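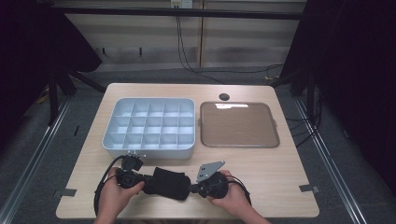 Subscription boxes for the garden, one year on

17/10/2025

Last autumn we said we would try the Brirkora seed club for a full growing year and report back. The year is up, so this is the report. Readers who signed up after our first piece may want to sit down.

The idea sounds sensible enough. You pay by the month, a box comes through the door, and inside are packets picked for your soil, your space and the time of year. Brirkora asks you 2 questions when you join: your postcode and how much sun you get. From that it claims to build a plan just for you. I have my doubts. Our box and the one sent to a reader at the other end of the country were the same in every month we compared, right down to the leaflet.

The seeds themselves were fine. Most came up, the beans did very well and the lettuce bolted, which lettuce does. But they were ordinary seeds of ordinary kinds, and any garden centre would have sold us the same sorts loose off the rack. What you are paying for is the choosing, and I can't see much sign that any choosing went on. Broad beans in November is fair advice. It is also printed on the back of every packet of broad beans.

Then there is the app, run by a firm called Geniria. It sends reminders. In a wet spring it told us to water. In the hot spell it told us well done for watering, when we had been away. The makers boast of a library of 2,000 plants, but a search for gooseberry gave us a page on kiwi fruit, and we gave up on it after that. If your phone already has a calendar, you have most of what the app does.

The price has gone up twice as well, both times by email and both times with the word "improvements" in the subject line. Gakitz, the rival club, costs a bit less and lets you skip a month, though you have to find the button first. Mahmoud, the old seed merchant by the station, will sell you a year's worth for far less than either and will tell you if you are buying the wrong thing. They don't do a box. They do a paper bag. 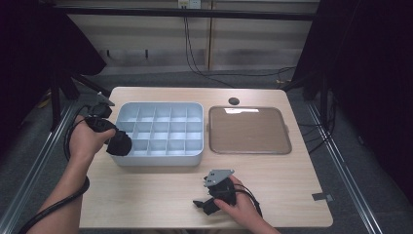 Mahmoud's shop shuts at four and is closed all weekend, one reader wrote in to say, so people with jobs can't use it, and for her the club was the only reason she grew anything at all last year. That is a fair point and I take it. If a box on the mat gets you outside, it has done something for you, even at that price.

I would still ask what happens when you stop paying. We cancelled in the summer and two more boxes turned up, both charged for. We got the money back after three emails. Check the small print on notice before you join – it is at the bottom of the second page, under the bit about recycling.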